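# Wäsche, Falten, Stapel – unser langer Tisch

Ich wollte diese Seite schon im Februar fertig haben, aber dann kam ein Umzug dazwischen, und danach hatte ich erst mal keine Lust mehr auf Kartons. Jetzt also doch! Es geht um unseren Falttisch und um alles, was drumherum passiert, wenn wir Kleidung für die Kistside-Kisten fertig machen. Gefaltet wird bei uns zu dritt: Sowmya, Bilal und ich (Harriet schaut gern vorbei und nimmt uns dann die Socken ab, wofür ich ihr ewig dankbar bin).

Angefangen haben wir auf einem normalen Küchentisch, und das war eine Quälerei. Man faltet ein Hemd, legt es weg, und beim nächsten Ärmel rutscht der ganze Stapel wieder runter. Seit wir eine große Fläche mit Stoff darüber haben, bleibt alles liegen, wo man es hinlegt. Der Stoff wirft zwar selber Falten, und Bilal streicht ihn ständig glatt, aber mich stört das überhaupt nicht.

Ein paar Sachen, die sich bei uns eingespielt haben:

- Jeans zuerst. Die sind schwer, lassen sich schnell falten und geben unten im Karton einen guten Boden ab.
- Dunkles und Helles getrennt, auch nach dem Waschen. Sowmya besteht darauf, und sie hat ja recht.
- Handtücher in 3 Lagen falten, dann passen sie hochkant in die Kiste.
- Kleine Teile kommen zum Schluss dran – sonst verschwinden sie unter den großen.

Im letzten Schwung waren es 143 Teile, davon 133 tragbar und der Rest Putzlappen. Dafür haben wir 5 Nachmittage gebraucht, mit viel Tee und einer längeren Diskussion darüber, ob man Unterhemden rollen darf. (Man darf.)

## Am Tisch
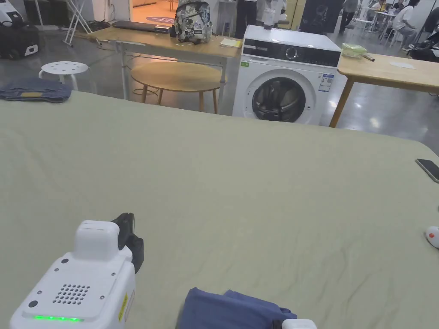
*Blick über den grünen Stoff zur Waschmaschine. Links hinten liegt der gefaltete jeansblaue Stapel, vorne wartet noch etwas Dunkelblaues.*

Das Zerknüllte ist mir fast die liebste Arbeit. Einmal kräftig ausschütteln, Nähte aufeinander, mit der flachen Hand drüber, fertig! Bei Jeans dauert das Glattziehen länger, vor allem am Bund.

Wer selber alte Hemden oder Handtücher übrig hat: Bilal nimmt sie gern an, am liebsten gewaschen und in einer Tasche mit Henkeln.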